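Pre-Purchase Safety Checklist: Mobile Unit, Furnished Flat
Site: Skunness, ground floor layout
Checked by: Georges Sayegh
Date: August 26, 2026
Status: open items, do NOT sign order yet

Ran this on the room model, same checklist as the June one but with comments filled in this time. OK = fine to budget as is. HOLD = costs money or needs an answer first. N/A = skip. Anything marked HOLD goes to the quote from Pranaslow before we agree the deposit.

1. Floors and thresholds

1.1 Floor type noted for main room. OK. Large gray tile all the way across, grout lines everywhere. Ask Pranaslow for the wheel spec on grout, their sheet only talks about carpet and vinyl.

1.2 Threshold at the doorway. HOLD. Floor changes from gray to brown there. Can't tell the height difference from the model. Somebody has to measure on site, bring a real ruler not the phone app.

1.3 Rugs or mats in drive path. HOLD. None between the sofa and the left wall. Dining end is different, see 4.
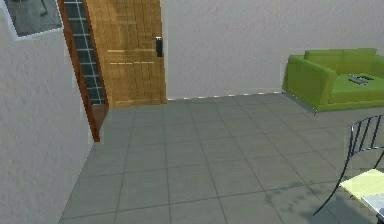 1.4 Ramp strip needed? HOLD till 1.2 is measured. Put 300 in the budget line as a placeholder, take it out if we don't need it.

1.5 Glare off floor. HOLD for the bedroom, see section 3. Main room OK.

2. Doors, chairs, turning space

2.1 Door swing mapped, open and closed. OK. Wood door, black handle. Unit is not going to be opening it, we are not buying the arm this year. So the door has to be left open or the charging dock goes on the same side as the work. Decide which!! This has been on the list since June.

2.2 Dock location. HOLD. I want it on the back wall between the door and the green sofa. Wall is bare there. Can't see a socket in the model but I dont think anyone modeled sockets, so electrician quote still needed.

2.3 Chair legs. HOLD. Thin dark rods, and that is exactly the stuff a low scanner misses. Want a demo on these chairs or the same kind, not on the vendor's big padded office ones. Write it in the acceptance terms.

2.4 Table overhang. HOLD. Scanner sits low, table top does not. If the mast option is ordered it has to clear the edge. Mast is 1000 extra, so check before ticking that box.

2.5 Clear lane past the furniture. OK. Middle of the floor is open. Keep it open, no planters, no coat rack, tell whoever does the furnishing.

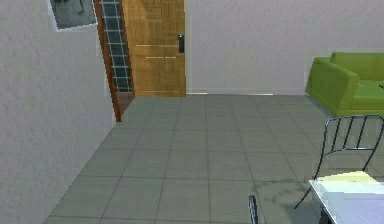
Zedadley Equipment Checks, Issue 2

2.6 Door closed case. HOLD. With it shut the unit has to stop and report, not keep nudging. Mabuza (the cheaper one) retries over and over acording to its manual. Pranaslow says theirs gives up and sends a message. Get that in writing.

2.7 Sofa clearance. OK for driving past. Thin gap under the sofa, front bumper must not be low enough to wedge. Check bumper height on both quotes.

2.8 Emergency stop reachable from a seat at the table. HOLD. Neither quote includes a remote stop. Price it separately.

3. Bedroom

3.1 Drive path from door to bed. OK. Wide open, no clutter. Easiest room of the lot.

3.2 Bedding hanging low. HOLD. Blue bedspread drapes down over the sides. Loose fabric and drive wheels, no thank you. Wheel guards are a line item, add them. If housekeeping will tuck it we can drop the guards but I don't want to rely on tucking.

3.3 Small things on the floor. HOLD. Two round containers by the headboard, plant over by the right wall. Mark a keep out zone around each or move them. Mapping labor is billed by the hour so moving them is the cheap answer.

3.4 Reflective floor. HOLD. Very pale and shiny looking in the model. Could just be the model. Depth cameras hate shiny, ask for a test on the real floor before we pay for the camera package.

3.5 White door swung into the room. OK if it stays put. Needs a door stop, buy one, petty cash.

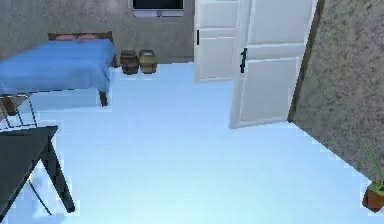 4. Dining end and trolley

4.1 Trolley in or out of scope? HOLD. The idea is the unit tows or follows a trolley at meal times. Tow hitch is quoted at 3000 and that is most of what's left in the line. Would rather budget a second battery and push the trolley by hand for the first year.

4.2 Can the scanner see it. HOLD. Shiny metal tubing and slatted shelves you can see straight through. Worst possible target. Ask for a detection test both sides and end on.

4.3 Casters. HOLD. Four small wheels on tile. No brakes that I could make out. Locking casters if it's going to stand anywhere near the drive path.

4.4 Glass table top. HOLD. Black legs are thin too. Same test as 2.3, add glass to the demo list.

4.5 Pale patches on floor under the table. Mats? Confirm on site. If they are mats, tape them down or lift them.

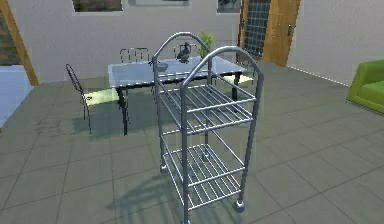 Source: Zedadley room model, Skunness layout. View saved by G. Sayegh.

4.6 Loose items on the table. N/A for driving. Bird ornament and dish can stay, nothing is reaching up there without the arm.

4.7 Parking spot for the trolley. HOLD. Not out in front of the table like that. Pick a wall and mark it with tape.

5. Money and paperwork

5.1 Spare battery quoted. HOLD, waiting on Pranaslow.
5.2 Service visits per year stated. HOLD. Quote says "regular", want a number.
5.3 Training for staff included. OK, one session. Ask for a repeat for night shift.
5.4 Insurance told. Not done. Mine, will call.
5.5 Acceptance test list attached to order. HOLD, needs 2.3, 2.6, 3.4, 4.2 and 4.4 on it.

Next: threshold measurement, then resend to both vendors. G.S.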